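Does salting the water do anything for corn?

I have been told to salt corn water, never to salt corn water, to sugar it, and to add milk. Every one of these came with total confidence and a story about somebody's grandmother. I grew up near Clastley, where people will argue about corn before they'll argue about money, and I have yet to hear a good reason for any of it.

The salt people say it gets into the kernels. Does it? A kernel has a skin on it. The other camp says salt makes the skin tough, and they can't explain that one to me either. My aunt in Masidville believed both at once, depending on who was visiting.

So in May I tried it at home, for what that's worth. Same bag of corn, 5 minutes a batch, plain water first and then salted. I gave both to my neighbor Úna Hegarty without telling her which was which. She picked the salted one as "maybe sweeter" and then changed her mind when I gave her a second bite. Two people at a kitchen counter prove very little, but I'd expected a big difference if the claims were any good.

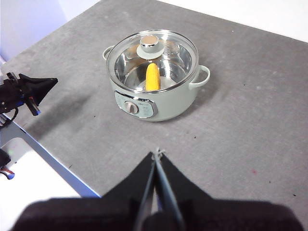 The milk idea bothers me more. Recipe sites repeat it word for word, which makes me think they copy each other and skip the cooking. Milk costs money, it boils over, and it leaves a pot you have to scrub. I'm not doing that to a polished steel bowl like the one in my green electric pot, least of all for one short cob. If you want your corn to taste of butter, put butter on it.

What I do believe in is fresh corn. The stuff from the Hostik farm stand beats anything in a plastic tray, and no amount of sugar in the water closes that gap. I paid $2 extra for a bag there and would again. Salt goes on at the table.

3 comments

Rácz says:
You didn't use enough salt. It should taste like the sea.

maplefork says:
My mother did the milk thing for years. Tasted like corn.

Dee in Clastley says:
Try grilling it and stop worrying about water.

Recent posts
Do you need to rinse rice?
The 1000-recipe cookbook I gave away
Resting a steak: who started this?
Why I stopped buying "baking" potatoes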